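The woman who runs the Gurkik Assembly had asked me to come early, before the others arrived, so that she could put the kettle on and talk without being interrupted. She has lived in Stullville for most of her life, and she is the first to admit that she paid very little attention to how it was governed until the council stopped holding its open sessions in December.

"I'd only ever been to one of them," she told me, pouring the tea. "But I liked knowing it was there, you know? Then one evening it wasn't, and I found I minded very much indeed."

She wrote a letter, and a neighbour copied it out, and before long 328 people had put their names to it. The first meeting was held in her front room. The second needed a hall, and 187 came, a good many of them standing along the walls in their coats.

I asked her whether she thought of it as a protest. She took her time over that one (she takes her time over most things, and I came to enjoy it).

"I suppose it is, a bit. But mostly we talk about what we'd like done, and then we ask who'll do it. People have been waiting years for somebody to ask them! There's a man of 80 who had never spoken in public, and now we can hardly get him to sit down."

Anyone who turns up may vote, and no one chairs more than twice. The idea was borrowed from a group over in Gaillard, who had it in turn from a pamphlet called Zevau that used to be passed from hand to hand and is now rather hard to find. She lent me her copy, which had lost its cover, and made me promise to post it back.

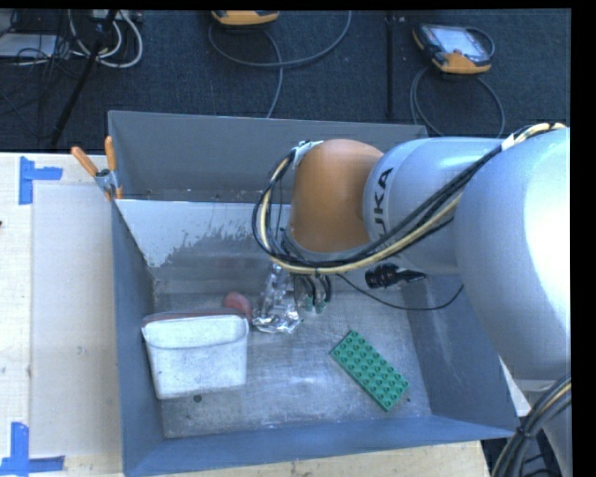
"The bit I always go back to," she said, "is where it says that you needn't wait for permission to look after each other. I read that on the bus and missed my stop."

Not everyone is persuaded, of course. Her own sister thinks the whole business is a waste of good evenings, and has said so from the floor, at some length. It was minuted along with everything else.

By now there were voices in the hallway and somebody was asking about chairs, so I put my last question quickly. What would she do if the council opened its doors again?

"Oh, I'd go," she said, getting up. "I'd take the lot of them with me. Would you bring that tray through?"

March 1, 2020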